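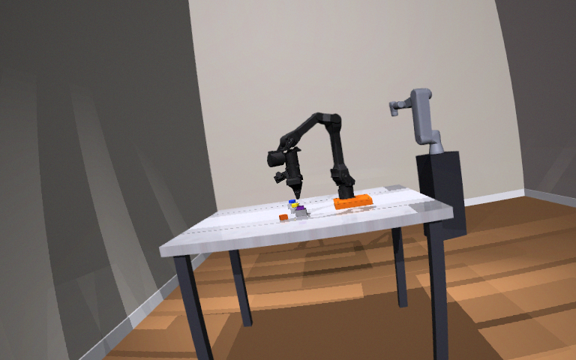
Lionel Holroyd has been tuning pianos in Dornell for 44 years, and he would like you to stop putting plants on yours.

"People water them," he says. "Then they call me and say the low notes sound swampy."

We met at his kitchen table, where he served coffee and a list of grievances. He charges by the visit, and the visits run long. One customer in Zavcombe kept him for most of a day over a single sticking key. He found a guitar pick under it, and a raisin.

Does he play? "Badly. I know 2 songs, and one of them is mostly the left hand."

His apprentice, Vicente Sepúlveda, is 30 and tunes with an app open on his knee. Holroyd has opinions about the app.

"It's fine," he says, in the tone of a man describing a rash. "Vicente's ear is better than he thinks it is. He checks the phone and the phone agrees with him. So why ask it?"

Retirement was planned for July. He has since booked three churches and a school for August.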